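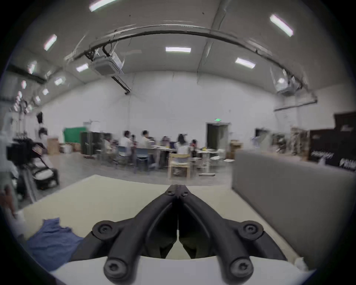
Brineck Community Kitchen -- Winter Opening Checklist
Completed by: Setsuko Hamada
Date: Jan 3, 2024

First walk-through of the new year, and I'm thrilled with how well the place came through the break! Comments are under each item. Anything marked FIX needs doing before the soup group comes in.

1. Exits and hallways
Front door opens fully: OK
Back door opens fully: OK
Exit signs lit: OK
Comment: Back door used to stick every winter. The new weather strip is fantastic, one push and it swings.

2. Fire safety
Extinguisher by range, gauge in green: OK
Extinguisher in pantry, gauge in green: OK
Fire blanket on hook: FIX
Comment: Blanket was on top of the fridge. I put it back but the hook is loose and wants a longer screw. Extinguisher tags are good through April.

3. Smoke and CO alarms
Test button, kitchen: OK
Test button, dining room: OK
Test button, basement stairs: FIX
Comment: Basement one gave a very weak chirp. Takes a 9-volt, and we're out.

4. Refrigeration
Walk-in at or below 40 F: OK
Freezer at or below 0 F: OK
Door gaskets clean and tight: OK, mostly
Comment: Walk-in gasket has a small split low on the hinge side. Still sealing on the paper test. I'd love to get ahead of it -- Grirkico quoted $262 for the part, and Kinoshita can fit it when they come for the hood.

5. Range and hood
Pilots lit, flame blue: OK
Grease filters clean: OK
Hood fan, both speeds: OK
Comment: Filters look wonderful. Whoever soaked them before the holidays, thank you, thank you.

6. Electrical
GFCI outlets trip and reset: OK
Cords free of cracks: FIX
Comment: Big mixer cord has a nick near the plug. Tagged and unplugged. Please leave the tag on!

7. Floors and storage
Mats flat: OK
Top shelves, light items only: FIX
Comment: Moved 17 cans of tomatoes down from the top shelf by the Purkport Street window. Flour bins stay on the bottom too.

8. First aid
Kit stocked: needs burn gel and blue bandages
Eyewash bottle in date: OK

Recheck items 2, 3, 6 and 7 and initial here: ____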